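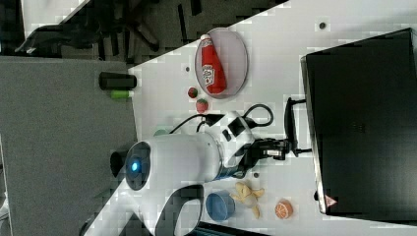 Chapter 4
Choosing a Tabletop Arm Kit

By the end of this chapter you should be able to read a kit offer, work out what it leaves out, and judge whether it suits the job you have in mind. We use one offer throughout, the Clodavar bench kit sold by Firham.

4.1 What is in the offer

A bench kit is a package. The buyer gets an arm, a two-finger gripper, control software and a period of support. The Clodavar kit comes with 37 stored tasks, most of them simple pick-and-place jobs with household items, and support lasts 200 days from delivery. The table is not included. Neither are the objects, and buyers often forget to budget for them.

Toy food and kitchen goods are a common choice for first trials. A strawberry is small, a plate is flat and hard to get a finger under, and a bottle will roll if it is set down badly. A hair dryer adds a cord, which can catch on things — a problem the stored tasks do not cover. 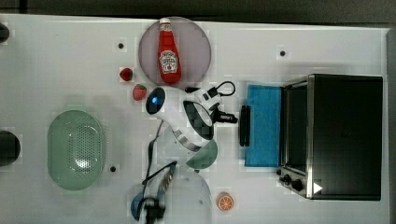 Can the kit be used with objects that are not on the supplier's list?
It can, but the buyer has to set up and test each new object, and Firham does not count that work as part of support.

4.2 Reading the claims

Suppliers like to quote a success rate. Ask how many attempts it rests on and who set out the table. Gladys Waweru, who reviewed the kit for the Aubert teaching lab, logged 1,706 grasps over one May and kept a separate sheet for crowded layouts. Her main complaint was with the manual. It gives 25 pages to installation and a single paragraph to what the operator should do when a grasp fails.

The rival Plirel kit has fewer stored tasks and a longer section on recovery. We compare the two in 4.5. Before going on, write down the objects your own arm would need to handle, and mark any that have a cord, a lid or a loose part — you will need the list for Exercise 4.1.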